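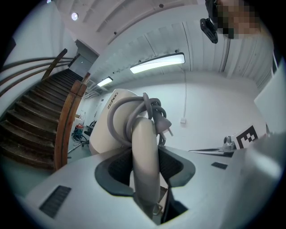 Cable Dressing for a Bench Arm: Results From Our Workshop Trials

5 min read

These tips come out of a small study at the Zirkevby workshop on how cable handling affects the repeatability of a bench-mounted robot arm. The method is simple enough to run at home or in a school shed, and most of the findings apply to any tool that moves while attached to a cord. Orest Kravets ran the trials. I wrote up the procedure.

Method

We ran 410 placements of a small aluminium block onto a scribed line, split across three cable arrangements: coiled over the arm housing, clipped along the links, and hung from an overhead hook. The program, block and speed were identical throughout. Placement error was read with a feeler gauge against a fixed stop. After every change of arrangement the arm was homed and a short warm-up routine was run before any reading was taken.

Ebere Bashir took the gauge readings without being told which arrangement had been used. A folding screen between the bench and the reading position was sufficient for this.

What we found

The coiled arrangement gave the widest spread. The error was not constant, so it could not be corrected with an offset. It varied with wrist rotation, consistent with the coil shifting its weight as the joint turned. Clipped cables gave a narrower spread but introduced a drag at full extension when the service loop was too short. The overhead hook gave the best figures of the three, provided the hook sat above the centre of the working area.

We did not test heavier payloads. The result should be read as applying to light work only.

Tips for the bench

Park loose leads off the arm before you run anything. A coil draped over the housing is fine for storage and poor for measurement.

Unplugged leads need somewhere to live. A plug hanging by its cord will swing, and bare prongs will mark paint. Cap them or hang them on a hook at the side of the bench.

Leave a service loop at every joint. Move the arm by hand to both ends of its travel, with the power off, and set the loop at the point of greatest demand. Fix it with hook-and-loop tape. Cable ties pulled tight will deform the jacket over time — we replaced two leads before changing over.

Keep vent grilles clear. Dust them on Saturday with a soft brush and a vacuum on its lowest setting, holding the nozzle off the slats.

Printed marker cards should stand flat and square. Print on matte stock, leave a white margin outside the black border, and check for curl in humid weather. A curled card shifts the estimated position, and the fault looks very much like a calibration error. Ours cost us most of an afternoon.

Watch the overhead lights. Fluorescent tubes put a bright patch on glossy surfaces, and a camera on auto exposure will darken everything else to compensate. Lock the exposure, or tilt the card until the glare moves off it.

Floor leads and hoses should be coiled and put away before the first run, particularly where a bench is close to stairs or a walkway.

Log the arrangement with the data. A sketch in the notebook is adequate. Our first set had to be discarded after we could not establish how the leads had been routed.

Repeating the test

A smaller version can be done in an evening. Choose one movement, run it under two arrangements, and alternate between them in short blocks. Running all of one and then all of the other will confound the result with motor temperature. Delphine Delacroix repeated the comparison this way at Brerkoncombe in May and obtained the same ranking, with a smaller gap between clipped and overhead.

Shared 6 times

3 comments

Anatole Guérin
What diameter was the service loop at the wrist? Mine binds in the last few degrees regardless of length.

Bogumił Urbańczyk
Anatole, check which way the loop is wound. Reversing it cured mine. Same colour tape on both ends helps when you have to put it back.

T. Mahmoud
Tried the overhead hook with a soldering iron cord. Much less tug on the handle. Will do the glue gun next.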